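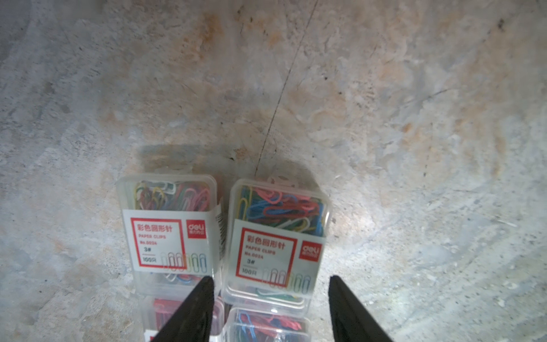
4.2 Does colour coding help people find paper files?

The claim that coloured clips speed up filing is repeated in most office guides, usually with no source. We doubt it. Of the 57 staff we surveyed at the Bellberg and Famutwood offices, 20 said they used clip colour to mark how urgent a job was, but only 9 could tell us what each colour stood for in their own team. The rest guessed, or said it depended on who had sorted the pile.

The Zustbridge trial is often held up as proof that colour works. It ran for 13 days in November, and the staff knew they were being timed. The offices that got coloured clips were also given new labels and a tidy-up of the shelves. Any of these could explain the faster searches, and the trial report makes no attempt to pull them apart. We asked for the raw times and were sent a table of averages.

Supply is a further problem. Coloured clips are commonly sold mixed, so a team that settles on red for overdue accounts must pick the red ones out by hand. Small boxes of the kind in Figure 1 take up little room, but storage was never the complaint we heard. People ran short of one colour and used another.

Figure 1. Small plastic boxes of coloured paper clips, with a yellow tray and a black briefcase, on a light grey marble-patterned surface.

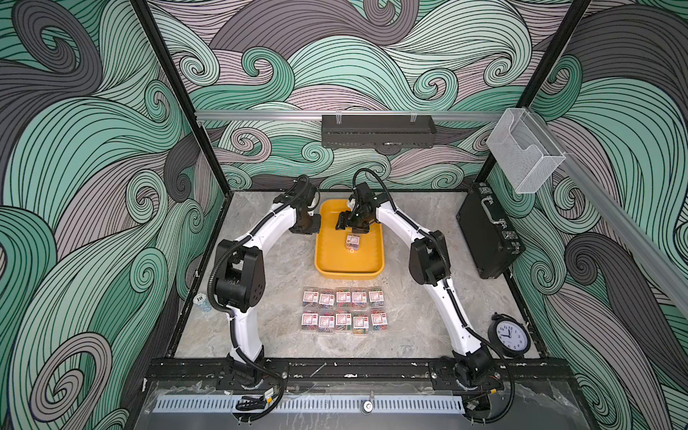
4.3 Limits of the survey

Our own numbers are weak too. Both offices volunteered, and the Ibarra office, which had dropped colour coding, did not reply.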